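Standard (horticulture)

In horticulture, a standard is a woody plant trained to a single bare stem with a rounded head of leaves at the top. The form is used for bay, myrtle, rosemary and small figs, both in open ground and in containers.

Training

A rooted cutting is tied to a cane and its side shoots are removed as they appear. Leaves on the stem are kept until the head has formed. The growing tip is pinched out at the desired height, commonly 70 cm for container plants. Each new shoot in the head is then pinched after 2 pairs of leaves.

Containers

A standard is top-heavy, so a wide, straight-sided pot is preferred to a tapered one. Rectangular planters are also used indoors. Repotting is done in spring, into a container one size larger.
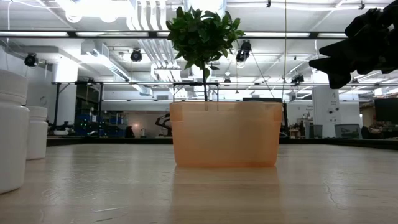 Maintenance

The head is clipped in early summer and again in late summer. Suckers at the base are pulled off by hand. During active growth, potted plants are fed every 14 days with a dilute liquid fertilizer. Feeding stops in November.

See also: Espalier, Pollarding, Topiary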